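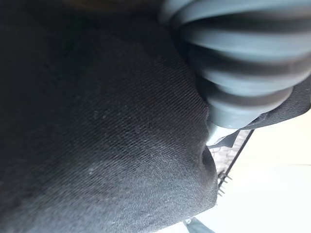
Why does one more camera at the wrist help so little when the cloth is black? The picture gets closer, but the edge between two layers of the same dark fabric stays hard to find, and the grasp depends on this edge.

I wrote this question on the first page of my notebook in the winter, and today I could finally write the answer under it with a number beside it.

Friday, June 16, 2023

I came to the lab at Kanembridge early because I wanted to finish the dark set before the weekend. The full set has 442 grasps. Of these, 100 are with black fabric, and those are the ones I was afraid of. I had done the light fabrics already on the other days, and they went well enough that I began to trust the method too much.

The method is simple to say. The policy gets the wrist view and the pressure signal from the fingers, and it must decide if it holds one layer or two. In the Bailly version, which is our old one, it decides from the view only. In the new one, which I call Bemari in my files, the finger first presses a little into the cloth and waits, and then the decision is made from the view and the pressure together. The waiting is short, but I feel it very long when I sit beside the table.

The result: on black fabric the old version took the wrong number of layers in 31 grasps, and the new one in 12. I checked the labels two times. I had hoped for less than ten. Still, I am happy, and I ate my lunch outside.

What I learned from looking through the wrist views in the afternoon is more useful to me than the number. With twill the weave is very clear when the camera is near. The diagonal lines are sharp and the model likes them. But they are the same lines on the upper layer and on the lower layer, so they say nothing about where one stops. The small fold beside the finger says much more. When the finger pushes in, the cloth makes a crease, and I believe the crease of two layers is wider than the crease of one. I must measure this properly and not only believe it.

Lint is a different problem. The pale specks pull the attention of the model, and in some of the failed grasps I think it followed the specks. Tomorrow I could brush the cloth, but people's clothes have lint, so I will leave it as it is and write one sentence in the paper.

I also looked again at the light. After lunch the sun comes on the table and half of it becomes white in the camera, and the other half stays gray. I compared the hand over both parts, with the fingers hanging free and nothing under them.

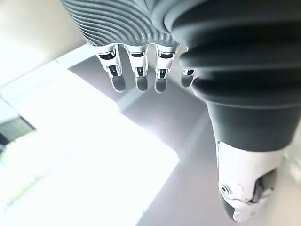
## What to do next

- Measure the width of the crease for one layer and for two, with the same pressure.
- Run the 12 failed grasps again, in the morning light only.
- Ask Clulosness for the price of a second set of finger sleeves. The last quote was 2,000 and I could not get it approved.
- Write the part on the light. I have started it 2 times and both starts are bad. The difficulty is that I changed the exposure in the middle of the light fabrics, so I can't compare all days with each other. I should have noted the hour for each grasp.

It is late now and the training is still running. I set it to save every hour and I will read the curve at home.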